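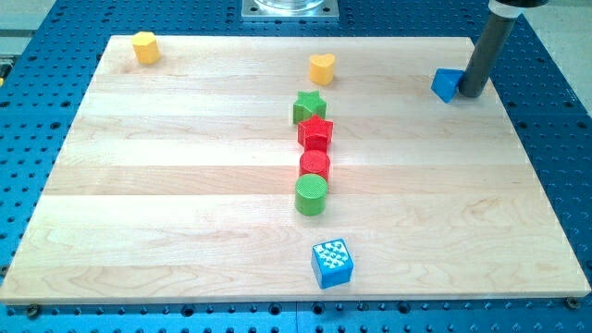

Abb. 7. Acht kleine farbige Formklötze auf einem Brett aus hellem Holz.

6 Formenspiel und späteres Rechnen: Was der Zusammenhang trägt

Kaum eine Annahme der frühen mathematischen Bildung wird so selbstverständlich weitergereicht wie die, dass der Umgang mit Klötzen und geometrischen Formen (vgl. Abb. 7) das spätere Rechnen fördere. In Bildungsplänen steht sie ohne Beleg, in Fortbildungsunterlagen mit Verweis auf andere Fortbildungsunterlagen. Wir haben für die vorliegende Arbeit versucht, diese Verweisketten bis zu den Primärdaten zurückzuverfolgen, und sind in den meisten Fällen bei korrelativen Querschnitten gelandet, deren Autoren selbst vorsichtiger formulierten als alle, die sie später zitierten.

6.1 Die Pestberger Längsschnittdaten

Am häufigsten wird im deutschsprachigen Raum die Pestberger Erhebung angeführt. Sie umfasst 600 Kinder, die im letzten Kindergartenjahr und 18 Monate danach untersucht wurden. Berichtet wird ein positiver Zusammenhang zwischen der Leistung im Formenlegen und den Rechenwerten in der Schule. Am Vorhandensein dieses Zusammenhangs zweifeln wir nicht, er ließ sich mit dem uns überlassenen Datensatz reproduzieren. Fraglich ist, wovon er handelt.

Das Formenlegen wurde mit der Hernton-Skala erfasst. Sie verlangt, eine vorgegebene Anordnung nachzulegen, und vergibt Punkte für Lage, Ausrichtung und Geschwindigkeit. Ein Kind muss dafür die Instruktion verstehen, bei der Sache bleiben, mehrere Teile im Gedächtnis halten und die eigene Lösung mit der Vorlage vergleichen. Jede dieser Leistungen sagt für sich genommen schulischen Erfolg voraus, auch im Lesen. Wer aus einem solchen Gesamtwert auf räumliches Denken schließt, müsste wenigstens zeigen, dass die Vorhersage für das Rechnen enger ausfällt als für die Schriftsprache. Im Originalbericht fehlt dieser Vergleich. In unserer Reanalyse liegen die beiden Koeffizienten so dicht beieinander, dass wir die Differenz nicht interpretieren möchten.

Hinzu kommt die Frage der Auswahl. Zum zweiten Messzeitpunkt sind Familien mit niedrigem Bildungsabschluss deutlich schwächer vertreten als zum ersten. Der Bericht behandelt den Ausfall als zufällig und begründet das in einer Fußnote mit der »vergleichbaren Altersstruktur« der verbliebenen Stichprobe. Das Alter war allerdings nie das Problem.

6.2 Trainingsstudien

Überzeugender wären Interventionsstudien, und es gibt sie. Die beiden meistzitierten im hier betrachteten Feld sind die Evaluationen der Programme Ganine und Purba. Beide weisen den teilnehmenden Gruppen nach Abschluss bessere Werte im Umgang mit Formen zu, und beide leiten daraus Empfehlungen für den mathematischen Anfangsunterricht ab. Zwischen dem einen und dem anderen liegt eine Lücke, über die man sich im Diskussionsteil jeweils mit dem Wort »Transfer« hinweghilft.

Bei Ganine wurde der Erfolg mit Aufgaben gemessen, die den Übungsaufgaben bis in die Formulierung hinein gleichen. Dass Kinder nach sieben Wochen Übung darin besser abschneiden als Kinder ohne Übung, war zu erwarten. Die einzige eigentlich arithmetische Aufgabengruppe, das Zerlegen kleiner Mengen, zeigt keinen gesicherten Unterschied. Sie wird im Ergebnisteil genannt und in der Zusammenfassung nicht mehr.

Purba ist sorgfältiger angelegt. Die Vergleichsgruppe erhielt ebenfalls ein Angebot, nämlich Vorlesen in kleinen Gruppen, und die Testleitungen kannten die Zuordnung nicht. Der Vorteil der Formengruppe im Rechnen fällt hier klein aus und ist bei der Nacherhebung verschwunden. Soylu hat in seiner Kritik darauf hingewiesen, dass die Zuweisung auf Ebene der Einrichtungen erfolgte, die Auswertung aber auf Ebene der einzelnen Kinder. Berücksichtigt man die Schachtelung, schließt das Konfidenzintervall schon beim ersten Nachtest die Null ein. Wir kommen mit einem etwas anders spezifizierten Modell zum selben Ergebnis und sehen derzeit keinen Weg, auf dem sich der Effekt retten ließe. Eine Erwiderung ist uns nicht bekannt.

6.3 Material oder Gespräch

Ein Einwand aus der Praxis verdient mehr Beachtung, als er in der Literatur bekommt. Erwachsene, die mit Kindern bauen, reden dabei. Sie sagen »daneben«, »darunter«, »noch einer«, sie vergleichen Längen und zählen ab. Es ist gut möglich, dass der Anteil des Bauspiels, der sich später im Rechnen wiederfindet, zu einem erheblichen Teil aus diesem Gespräch stammt und mit Farbe, Gewicht oder Schnitt der Teile wenig zu tun hat. Prüfen lässt sich das mit den vorhandenen Daten nur indirekt. In Pestberg wurde die Häufigkeit des gemeinsamen Spiels bei den Eltern erfragt, auf einer sechsstufigen Skala und rückblickend. Nimmt man die Angabe in das Modell auf, sinkt der Koeffizient des Formenlegens merklich. Wir lesen das als Hinweis und warnen davor, mehr daraus zu machen: Elternauskünfte dieser Art sind bekanntermaßen freundlich gefärbt, und wer häufiges Vorlesen angibt, gibt meist auch häufiges Bauen an.

Umgekehrt folgt aus unseren Einwänden keineswegs, dass das Spiel mit Formen nutzlos wäre. Kinder bauen gern, und es braucht keine Regressionstabelle, um ihnen dafür Platz und Zeit einzuräumen. Unser Zweifel gilt der engeren Behauptung, bestimmte Materialsätze oder Programme verbesserten messbar das Rechnen, und damit auch den Anschaffungsempfehlungen, die sich auf sie berufen.

6.4 Anforderungen an weitere Studien

Eine Studie, die uns umstimmen könnte, müsste die Zuweisung und die Auswertung auf derselben Ebene vornehmen oder die Schachtelung ausdrücklich modellieren. Sie müsste ein arithmetisches Maß vorab als Hauptergebnis festlegen. Sie bräuchte außerdem eine Bedingung, in der gebaut wird, ohne dass Erwachsene das Bauen sprachlich begleiten, so künstlich eine solche Anordnung im Kindergartenalltag auch wäre. Schwieriger ist die Frage des Zeitraums. Effekte, die unmittelbar nach einem Training gemessen werden, sagen über die Schulzeit wenig, und lange Nacherhebungen verlieren gerade jene Familien, um die es in der Förderdebatte geht. Wir haben dafür keine Lösung anzubieten und halten die im folgenden Abschnitt verwendeten Gewichtungen für einen Notbehelf, dessen Ergebnisse je nach Annahme über den Ausfall spürbar schwanken.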